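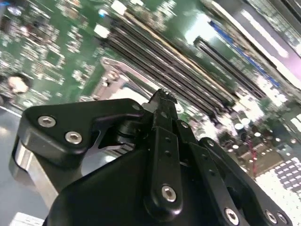 Green board, out of focus, Wednesday.

Wed 23 November

Pie crust number two is in the fridge and I'm sitting down for the first time since lunch, so I'd better write before I fall asleep with the pen in my hand.

Thanksgiving tomorrow! At our place, for the first time ever. I have wanted this since we moved in and now that it's here I keep opening the oven to check it's still an oven. Retno is bringing her sweet potatoes (the good ones, with the lime) and Matilde called at work to ask whether she could bring her mother's rice as well as the green beans. Of course she can. I said yes so fast she laughed at me.

The turkey is the worry. It was supposed to be thawed by this morning and when I poked it before breakfast it was still a brick in the middle. Mom says cold water in the sink, change it every half hour, don't panic. So that was my evening, running back and forth with the kitchen timer clipped to my sweater. I think it's okay now. The legs move, anyway.

Went to Calado on the way home for cranberries and the whole produce aisle was carts, you could barely turn around. No fresh ones left. I stood there feeling very sorry for myself and then a man stocking onions told me to try the freezer case, and there they were, two bags, and I took both. Also got celery, more butter, the fancy rolls, and a candle I didn't need that smells like oranges. Seventy dollars! For side dishes!
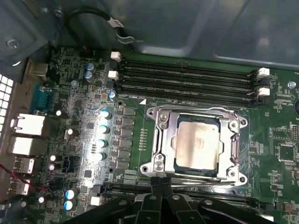 I had a little argument with myself in the parking lot about the stuffing. Grandma's has raisins in it and I love it that way, but Dušan picks raisins out of everything and makes a neat pile on the side of his plate, and I don't want to watch that on a holiday. So it's going to be two pans, one with and one without. More dishes, but everybody's happy, and the little blue pan needed using.

Got the sauce done while the turkey soaked. It popped all over the stove and I have a pink spot on my good gray shirt, right in the front where everyone can see it. Put dish soap on it. We'll see in the morning.

Then I tried to work out where people are going to sit. The table does six if we pull it away from the wall, and the card table goes on the end, but it's lower, so somebody gets to eat with a step in front of them. I put the long cloth over both and it looks nice from the hallway. From the side it looks like a ski slope. Natália offered her folding chairs and I said no thank you, and now I have to call her back and say yes please. Why do I do that? 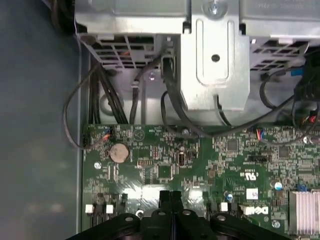 Silver metal up top, green board underneath.

It got dark so early today. I noticed it when I took the peelings out, the streetlights were on and somebody down the block already has their Christmas lights up, the blinking kind. I pretended to disapprove but I stood there a good while in my slippers.

Tomorrow: turkey in by 10, rolls out of the freezer, potatoes peeled before anybody rings the bell. Call Natália first thing. Iron the napkins if there's time (there won't be). Analyn is coming early to help and she's under strict orders to keep me away from the gravy until it's ready, or I'll stand there tasting it till it's gone.

Timer's going. One more change of water and then bed.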